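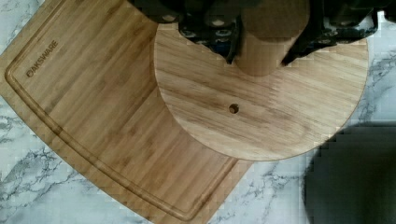 Figure 3. Round disc resting partly on the curved bamboo board and partly on the marble worktop, with the post standing clear of the drilled hole.

3.2 Supporting surfaces and placement of the wooden parts

The Gralthorpe kitchen was chosen for its variety of working surfaces within a small area. Loose wooden parts are seldom handled at home on a clear, level bench. They are set down on whatever is already there, and a chopping board is often left out between meals. The placement trials therefore included positions in which the disc lay wholly on one surface and positions in which it overlapped two, as in Figure 3.

The parts were supplied by Hernora as unfinished turned stock. The disc has a diameter of 235 mm and a single drilled hole near its centre. The post is a plain cylinder, 90 mm long, without a shoulder or foot. All faces were wiped with a dry cotton cloth before each session, and no wax or oil was applied at any stage. Parts were stored in the room overnight so that their moisture content would settle to that of the surroundings.

Where the disc overlaps the edge of a board, its lower face is no longer fully supported. The height of the step depends on the thickness of the board, and the resulting tilt depends on how much of the disc extends beyond it. A small overhang leaves the disc flat on the board. A larger one brings the outer rim down to the worktop, and the disc then bears on the board edge along a line and on the worktop at its rim. We call these the flat and the tilted condition. Both are stable for the disc alone, but they differ in how well the disc will carry an upright post.

The curved outline of the board complicates the measurement of overhang. With a rectangular board, the distance from the rim of the disc to the board edge is enough to fix the position. With a curved board, the same distance can be obtained at several orientations, with different lengths of edge beneath the disc. Overhang was therefore recorded as the share of the lower face left unsupported, calculated from a tracing of both outlines. 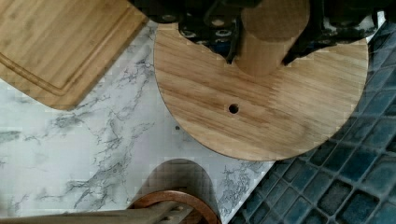 Grain direction was recorded separately for the disc and for the surface beneath it. On the disc it was taken as the angle between the grain lines and the front edge of the worktop. The grain offers a convenient reference on a round part, which has no corner or side from which rotation could be read. It was less useful on the post, where the lines run along the axis and give no clear mark for rotation about it.

Of the 235 placements attempted, 181 met the criteria for inclusion. A placement was excluded if the disc had shifted before the post was released, or if the tracing of the outlines was incomplete. Each accepted placement was held for 12 seconds and then scored using the Cudutine stability scale, with the intermediate grades merged. The scale was drawn up for standing tableware and makes no separate allowance for a tilted base, so tilt was entered as an additional variable in the analysis reported in Section 4.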